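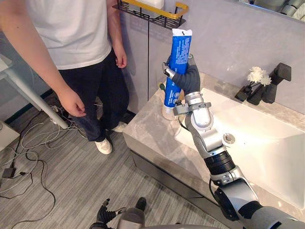
Bethel Lencho: Please tell me the drawers are getting done too. Mine are where half used tubes go to die, I found three toothpastes in one last night and had just bought a fourth.

Yes Bethel, drawers too. Eventually. They're in the next batch.

Filed under: Home / Bathrooms / Small Spaces

Bathroom reset, the Londo Street apartment. One morning, one small bathroom, everything off the counter and only some of it going back. Notes typed fast between loads of towels so forgive the spelling.

Photo above is the vanity corner. Marble-patterned counter, gray and white, dark gray cabinet under it. The bright blue tube got dealt with first. I like starting with tubes, they're quick and you feel like you did something.

Counter rules I went with, same ones I used at Tsegereda Wolde's place in June:

Tubes stand up. Crimped end at the top, cap down. Lying flat they slide around and end up behind the faucet, and the last bit never comes out.

One of each thing. One toothpaste, one hand cream, one face wash. Spares go under the sink in the Uken bin — the short one, the tall one won't clear the pipe.

Nothing lives in the back corner. That's where the dust and the hair ends up and you can't get a cloth in there if there's six bottles in the way.

Caps on. Sounds dumb. Do it anyway.

Cleaning the top: warm water, drop of dish soap, soft cloth, dry it right after. I skip vinegar on anything with a marble look until I know what it really is. Could be stone, could be printed, the landlord had no idea and the paperwork was no help. Soap is fine either way.

Dark cabinet fronts show every toothpaste splash. Damp cloth first, then a dry one, go with the grain if there is one. Don't soak the bottom edge.

What it cost. Bins and one tray from Drirnar, $20 all together. Drawer dividers are on order, same shop. I priced a new vanity for comparison, $2,255 before anyone comes to fit it, and the cheapest one I'd want in the house was nearly $395 just for the cabinet with no top. So we are keeping this one and cleaning it properly.

Time. I started at 8 in the morning and had the counter finished before the second coffee. Under the sink took a lot longer. It always does, thats where the old sponges are, and the hair stuff from two haircuts ago, and a plunger I'd rather not discuss.

What got tossed: dried up sunscreen, a comb missing teeth, hotel soaps gone gray. Travel sizes went in a zip bag for the Tamiru trip, finaly a use for them.

Tsegereda asked about labels. I don't bother on a bathroom counter, you can see what's there. Inside the cabinet, yes — masking tape and a marker, front edge of each bin, done. Replace the tape when it curls.

Still to do: the drawers (Bethel, I know), the towel hooks, the shower shelf, and a new bulb over the mirror. The one in there makes everybody look seasick.

Drawer pictures go up when the dividers come. If you've got a divider that fits a really shallow drawer, leave me the measurements in the comments, inside width and height please, not the size on the box.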